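Plivum brings kitchen robots to Flilorwood canteen after simulator training

Two-armed machines will take on tray and pan handling; all 59 catering staff keep their posts

Flilorwood, January — Plivum, the contract caterer, will start using two-armed robots in the staff canteen at the Flilorwood site this spring. The machines will handle pans, plates and trays during the early shift, when the kitchen prepares breakfast for 200 people.

The robots are supplied by Kotero and will work in the back kitchen only. Serving, cooking and ordering stay with the catering team. Plivum has agreed with staff representatives that no jobs will be cut as a result of the project and that the agreement will be reviewed after the first year.

For the people on the early shift, the main change is in the first part of the morning. At present the shift begins at 5 am with the lifting and laying out of cookware, work that staff have named in two surveys as the hardest on wrists and shoulders. Once the robots are in place, the shift will begin at 6 am on the same pay.

"We asked the kitchen what they would give away first, and it was the pans," said Lutz Ostermann, head of operations at Plivum. "Some of the team have doubts about working next to a machine, and we have left time in the rota for them to try it out and tell us what is wrong with it."

Fifteen members of staff will be trained as robot supervisors. The course lasts 2 days and covers starting and stopping the machines, cleaning the hands and reporting faults. Supervisors will receive an hourly supplement. Anyone in the kitchen may stop a robot at any time and does not have to give a reason.

Before any machine goes into the kitchen, its tasks are rehearsed on a computer. Kotero has built 115 practice layouts in its simulator, with cookware, crockery and food set out in different positions and on different surfaces.

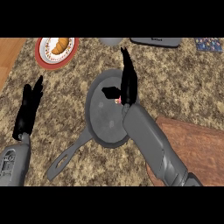 Simulator view: two robot arms with black multi-fingered hands, with a frying pan and a croissant on a plate.

"A kitchen is never laid out the same way twice, so the practice has to vary as well," said Malte Nolte, project lead at Kotero. "Staff have sent us lists of things that get left on the side — we have worked through most of them."

The Thiele site will follow later in the year if the Flilorwood team is satisfied with the results.

Press contact: Plivum press office, Flilorwood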